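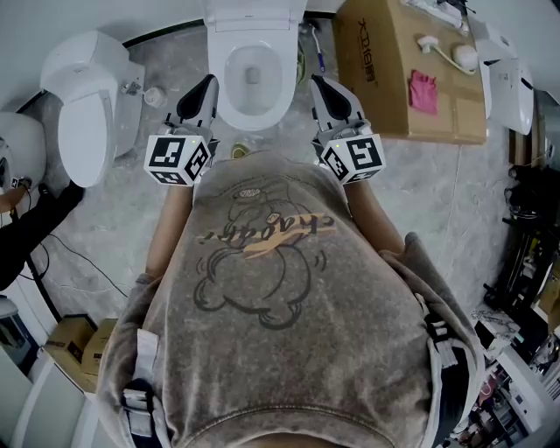

Teaching a gripper to scrub

Cleaning a toilet is one of those jobs everyone agrees a robot should do, and hardly any robot can. The people behind the Zestach kit think the trouble starts long before the robot shows up. It starts with the lack of good recordings of human beings doing the chore.

Zestach is a pair of hand-held grippers, one for each hand, with a printed marker cube on top of each and a head camera to go with them. You hold them, do the job, and the recording of what the grippers did becomes training material for a robot arm with the same kind of fingers. Stundwood, the small company that makes the kit, has spent most of this year on bathrooms. I have been using a loan set for a few weeks, and I came to my talk with the product lead full of questions and, I'll admit, pretty excited.

"Kitchens were done," she says when I ask why bathrooms. "Everybody has folded a towel and put a cup in a rack. We wanted a room with awkward shapes, where you have to lean in and the thing you're cleaning curves away from you. A toilet bowl is a wonderful shape if you're trying to find out what your kit can't do."

The company keeps a practice room with several toilets in it, so that people recording can move from one to the next without learning only a single bowl. The toilets came from a plumbing supplier called Kasprzak, which had a few models it was dropping from its range. None of them is hooked up to a drain. "You get over the strangeness in a day," she says. "Then you start having opinions about seats."

Her own opinion is that slow-close seats are a menace. A person lifting one with their fingers feels the hinge push back and adjusts without thinking. With the grippers on, that feeling is mostly gone, and new users tend to let go too early. I did exactly this on my own toilet at home, more times than I want to say.

What surprised me most was how quickly the grippers stopped feeling like tools. The trigger is light, the fingers close evenly, and by the second evening I was picking up a brush by its handle, turning it over and putting it back in its holder without fumbling. My forearms were tired, though. I asked her about that.

"It's fair," she says. "We tell people to stop after 32 minutes and do something else. Some of them hate that, they want to keep going! But the recordings get sloppy before the person notices they're tired. Wrists drop, the cubes tip out of view, and then you have a nice long session nobody can train on."

The cubes matter a great deal. The software reads the printed patterns on them to work out where each gripper is and which way it's turned, and it wants to see at least one face clearly. Reaching deep under a rim is the hard case, since your own hand gets in the way. The first version had a single flat marker, and she laughs when I bring it up. "We threw out so much. The day we put cubes on, the share of usable bathroom sessions went to 93 percent. I walked around the office telling people who had already heard."

That figure is Stundwood's own, and it comes from trained staff. Mine was lower. My bathroom has one dim bulb over the mirror, and the software complained about it until I brought in a desk lamp. She wasn't surprised. "Light is the first thing we ask about when someone writes in. The second is whether they have charged both sides. People charge the right one and forget the left."

The harness is the part I'd change. It goes over both shoulders, it holds well once you have it set, and it takes far too long to set. I'm also on the short side, and the spare strap kept slapping me in the ribs. A new buckle is planned for the November batch, she tells me, along with a shorter strap as an option.

So far the company has more than 2,000 bathroom sessions in its library, and buyers of the kit can use them next to their own. Most are scrubbing and wiping. She is prouder of the fiddly ones: lifting a lid with one gripper while the other holds the brush, changing a roll, coiling a hose and putting it away. Civetum, a firm that builds a cleaning arm for office restrooms, has been trying the library out since spring, and its engineers keep asking for more two-handed work.

"They sent us a clip of their arm getting the brush out of the holder, and it did the little shake at the end," she says. "You know, the shake so it doesn't drip? We never asked anyone to do that. People just do it, so it was in the recordings, and now the arm does it. I must have watched it all afternoon."

The kit comes in a carrying case with 4 spare finger pads, and the pads do wear. I went through one pair on a rough tile floor. Swapping them takes a small screwdriver, which is in the case, and a bit of patience, which you'll have to bring. The loan set goes back next week, and I've already asked about trying the shorter strap.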